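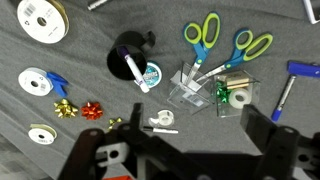 Ribbon, bows and scissors on the gray felt.

Every year the Wiltance newsletter tells you to get your gift wrap sorted before the holidays. I have never believed it saves anyone time. But Han-gyeol Do asked me to write up the Plerton wrapping table, so I went and looked.
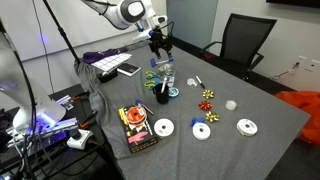

The idea is that you lay out everything you own before you buy more. Fine. My doubts start with the ribbon. Most people use one color and let the other spools sit for years, and a spool holder from Hamari at $13 won't change that. Stick-on bows are worse – they get crushed in any drawer I've ever had.
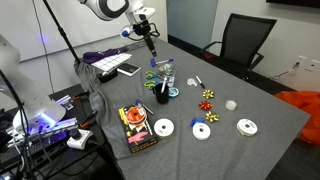
I will give them the scissors. Two pairs is right, one for paper and one for ribbon, and they should live with the tape. Markers too, if you write your own tags. A mug does the job of any desk organizer.

Han-gyeol says the May session cleared out nearly 92 half-used rolls of paper. I'd like to know how many have been replaced.

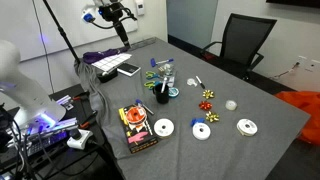 HOME & CRAFTS

The next wrapping table is 3rd September at Plerton. Bring your own ribbon, and leave the coupons at home.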